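**1/** Good morning from the linen end of the house! April is when I finally face the cupboard on the landing, and as I promised some of you a proper thread about white cloths (napkins, tea towels, tray cloths, the lot), I've made a very large pot of tea and I'm going to do it in one go. Settle in.

**2/** First, a confession. I have far too many. A few were handed down, a few came from Jorato when they were clearing out their seconds, and the rest seem to have bred in the dark. I love every one of them, even the ones that have gone the colour of weak custard.

**3/** On that subject, whites don't stay one white. Put an old cloth beside a new one and you'll see cream, grey, even a touch of lilac depending on the light and what you've been washing them with. I used to fret dreadfully about this. Now I just sort them into warm whites and cool whites before I fold, and they look lovely together on the shelf.

**4/** Next, find yourself a good hard surface. I know the bed is tempting, but a mattress gives under your hands and you'll never get a straight edge on it. A tabletop with a marbled pattern suits me very well, scratches and all. White cloth shows up beautifully on grey, so you can see where your hem is wandering off to.
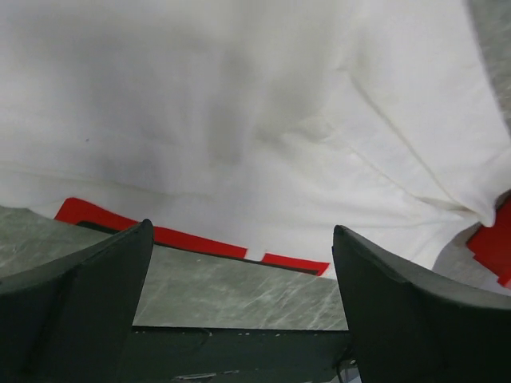 ## Getting it flat

**5/** Right, hems! Don't start with the middle, however much those big creases are calling to you. Lift the cloth, let it hang for a moment, then lower the edge nearest you first. Once that's down, let the rest follow it and chase the rumples away from you with the side of your hand. It takes me 4 goes on a bad day and I refuse to be embarrassed.

**6/** If there's a gathered bit that won't lie down, pick that corner up and put it down again. Pulling at it only moves the trouble to the other side (ask me how many tablecloths I've tugged out of shape, or better, don't).

**7/** Somebody asked last time whether I starch. For the table at Christmas, yes, with the Fluvex powder, mixed weaker than the packet suggests. For everyday, no. I like a napkin that feels like something you'd be allowed to wipe your mouth on.

**8/** And corners. A nice crisp corner makes all the difference, so I give mine a little pinch and smooth outwards along both edges before I do anything else. The soft wrinkles in the body of the cloth can wait. They're far easier to deal with when the edge is already behaving itself. 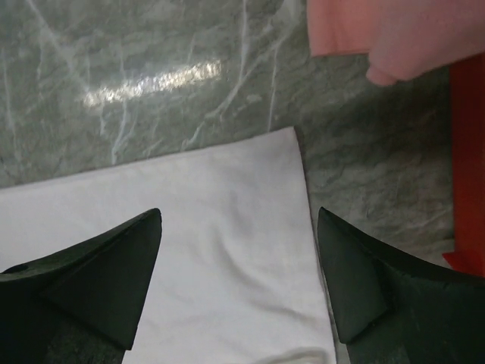
*White cloth on the grey-green marble pattern, with a few soft wrinkles still to smooth and a bit of pink in the corner.*

**9/** Then fold in half, edge to edge, and in half again, and stop there if it's going in a drawer. I did go through a phase of folding everything into thirds to fit the Waaka baskets, and every single one had to be ironed again before I could use it. Never again!

**10/** Colours go in their own pile, by the way. I won't have a red and a white in the same wash, not even on cool, not even with one of those catching sheets. I have a set of pink pillowcases that began life as something else entirely, and they are my reminder.

**11/** That's the bulk of it. The Flakero lavender bags go in last, one to a shelf, tucked at the back where they won't mark anything. If you've a favourite way with fitted sheets please do tell me in the replies, as I'm still rolling mine into a ball and shutting the door quickly. Kettle's going back on.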